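Ama Bawa
25 April 2023

Notes from the slow boat down the Prollis canal, Uriscombe to Liltstead. Posting these in one go now that I have signal. 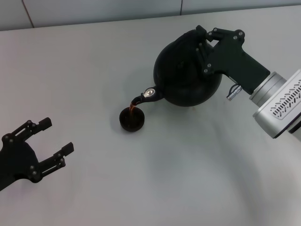

Dele Okafor asked under my last post whether you can still do the whole canal in one trip, or if they make you change boats at Iturra like they used to. You can do it in one. The change at Iturra ended when the lower lock reopened. You do wait there a good while, and you can get off and walk if you tell the crew.

The boat leaves Uriscombe from the old coal wharf, which is a long way from the ferry terminal. The signs at the train station all point to the ferry terminal. Ignore them, go left out of the station and keep the water on your right.

Fare was 915 one way with a cabin, paid in local money. Deck seats are cheaper but you are on a bench overnight. Bikes go free if you ask when you book.

First day is flat farmland and reed beds. Lots of herons. The banks are high enough that from the lower deck you mostly see grass, so sit up top if the weather lets you.

The canal was dug to save barges the trip around the headland, where the current is bad in winter. Grain went out and coal came back. According to the board at the Uriscombe wharf, 1,771 men were on the payroll the year they broke through to the sea. It gives no names except the engineers'.

There are 3 locks. Uriscombe is small and quick. Iturra is the deep one, and the walls are close enough to touch from the rail — keep your hands in. Liltstead is a sea lock and depends on the tide.

Iturra town is up a steep lane from the lock. Bakery, post office, a church with the door locked. I bought bread and a bag of plums and was back on board before they filled the chamber.

Food on the boat: soup, fish, potatoes, both nights. Breakfast was better. Coffee is free until ten and then it isn't.

Past Iturra the canal goes through a rock cutting 600 meters long. The captain shuts off the music for it. You hear the engine come back at you off both sides, and it gets cold, so bring a jacket up.

Liltstead comes up slowly. Cranes first, then the grain stores, then you smell salt. We sat outside the sea lock waiting on the tide and got in after dark.

Buses from Liltstead harbor stop early in the evening. I walked to the guesthouse with my bag. Two cabs went by, both full.

The summer timetable starts in May, with an extra boat each week. The return trip goes upstream and takes half a day longer for the same fare.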